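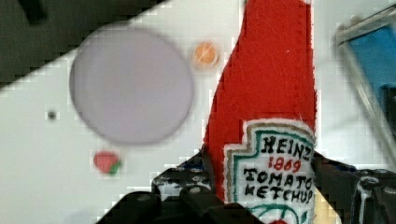
Play Food Sorters Wanted - Amstead

Posted Nov 28, 2024 | Print | E-mail this page

Simiyu lends play kitchen sets to nursery classes. We need people to check returned pieces, felt and plastic, and pack them back into complete sets.
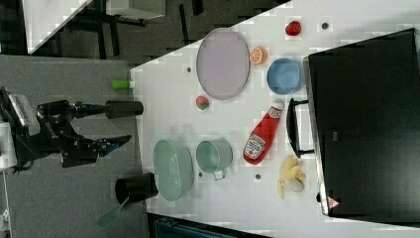 Play food and dishes on a table, Amstead.

You will match fruit, bowls, mugs and trays to the set list, mend loose stitching on felt items and put aside anything cracked. Basic hand sewing is needed - we will show you the rest.

Shifts are two hours. There are 12 places, open until May. This is paid hourly work.

To apply, write to Wafula Rotich at the Amstead front desk. Say which hours suit you and whether you can lift a full crate.

Filed under: Jobs, Part-time
2 comments | 12 shares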